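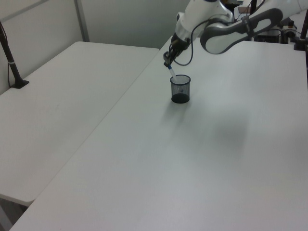 The arm at the white demonstration table, with a marker held at the mesh pen cup.

Visit report: Forkura demonstration rooms, April

Members of the Dasar Equipment Review Group attended a morning session at Forkura to assess the Bernix starter package, which is offered to colleges and small workshops on a yearly hire basis. The session opened at 10 a.m. with a short talk on the contents of the package, followed by time at the tables.

The package consists of one arm, a two-finger gripper, a mounting plate and access to the teaching software. Hire includes 2 training days at the customer's premises. Further days are charged separately, and the group has asked for the rate in writing.

The task chosen for the demonstration was the handling of a marker and a pen cup. It is the first exercise in the Bernix course book, and Forkura staff explained that learners are expected to complete it before moving on to parts trays. The book runs to 288 pages and is clearly laid out, although the index is thin and the section on resetting after a stop should be brought nearer to the front.

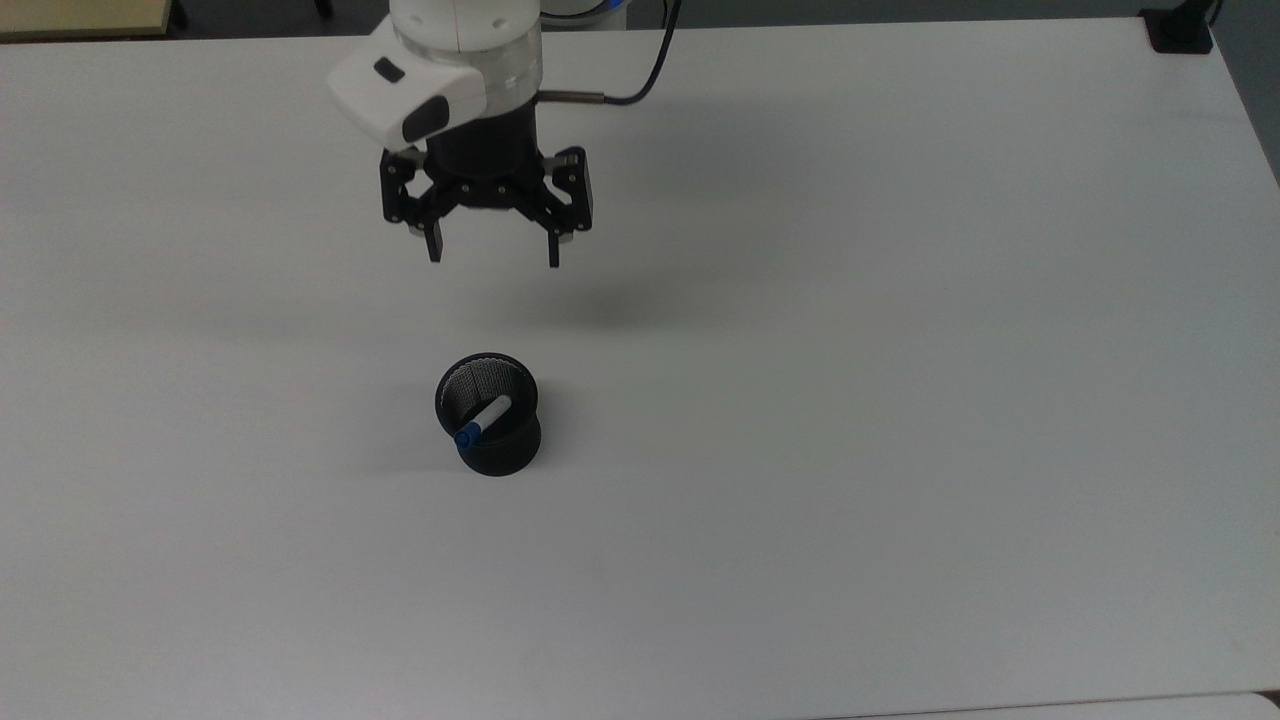
Members were also shown the exercise list, which contains 58 tasks graded by difficulty. The early tasks need only everyday objects, and this will be welcome to colleges with small budgets. Several of the later ones call for fixtures supplied by Võ - these are not part of the hire price.

Questions were raised about floor space, spare finger sets and the length of the notice period. Forkura confirmed that spare fingers are held in stock. The notice period remains to be settled, and the group will return to it when the written offer has been received.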